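Pouring and Running a Clean Agarose Gel

I love running gels. After a long afternoon of tiny clear droplets in tiny clear tubes, a gel is the moment when you finally get to see your DNA! A sloppy gel can make a perfectly good PCR look like a failure, though, so it's worth learning to pour a nice one. Here is how I teach it to new students at the Plonley teaching lab, using ordinary benchtop equipment and a small horizontal tank.

What you'll need

Agarose powder, molecular biology grade
1X TAE buffer, enough for both the gel and the tank
A nucleic acid stain that can go straight into the gel
6X loading dye
A DNA ladder that covers your expected band size
Casting tray, comb, tank and power supply
A heatproof flask that holds at least twice the volume of your gel

Choosing a percentage

Think about the size of your fragments first. For products between 400 and 3000 base pairs, a 1% gel does a lovely job. For smaller fragments, go up to 2%, and be ready for it to take longer to dissolve. Our standard practice amplicon is in the comfortable middle, so everybody starts with 1%.

Melting the agarose

Weigh 0.5 g of agarose into the flask and add 50 mL of 1X TAE. Swirl it before you heat it so the powder doesn't clump on the bottom. Microwave in short bursts, swirling gently between each one, and wear a heat glove. Superheated agarose can boil up very suddenly when you move it, so give it a few seconds to settle before you reach in.

Keep going until the liquid is completely clear. Hold the flask up to the light and look for little glassy specks drifting around – those are undissolved grains, and they will make your bands wavy. One more burst usually fixes it.

Let the flask cool to 58 °C. I use a water bath for this, but you can leave it on the bench and check it with a thermometer. Pouring too hot can warp the tray (I have the wobbly tray to prove it). Add the stain at the dilution given on its label, swirl without making bubbles, and you're ready. 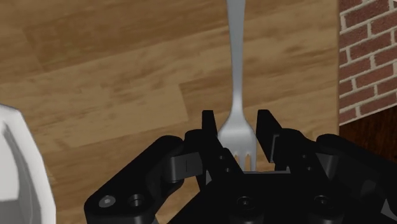 Pour slowly into one corner of the tray with the comb already in place. If bubbles show up, push them to the side with a clean pipette tip while the gel is still liquid. Then leave it alone! It needs roughly 51 minutes on our bench in February, when the room is chilly, and I still give it the same time in summer out of habit. A set gel looks slightly cloudy.

Loading your samples

Put the gel in the tank with the wells nearest the negative electrode, the black one. DNA is negatively charged and runs toward red. Cover the gel with 1X TAE to a depth of a few millimeters, and only then pull the comb, straight up and slowly. Doing it under buffer helps keep the wells from tearing.

Mix 5 µL of each sample with 1 µL of loading dye. Rest your elbow on the bench, steady the pipette with your other hand, and bring the tip just inside the top of the well. You don't need to go deep. The dye makes the sample heavy, and it will sink on its own. Eusebio Robles taught me to practice on a spare gel with nothing but dye and water, and I still recommend it to everyone. Ten minutes of that and your hands calm right down.

Load the ladder in the first lane and write down your lane order before you put the lid on.

Running the gel

Set the voltage to 5 volts for every centimeter between the electrodes. Look for a line of small bubbles rising from the wires, which tells you current is flowing. Stop when the front dye has traveled two-thirds of the way down.

If something looks off

Smiling bands: the gel ran too warm. Drop the voltage next time.
Smears in every lane: too much DNA, or old buffer. Try fresh TAE first.
Ladder but no samples: the gel is fine, so go back and check the PCR.
Nothing at all, ladder included: did the stain go in? Mine didn't, twice. You can soak the gel in diluted stain afterward and rescue it.

Switch off the power and unplug the leads before you lift the lid. Gels and used buffer with stain in them go in the labeled waste container, never down the sink.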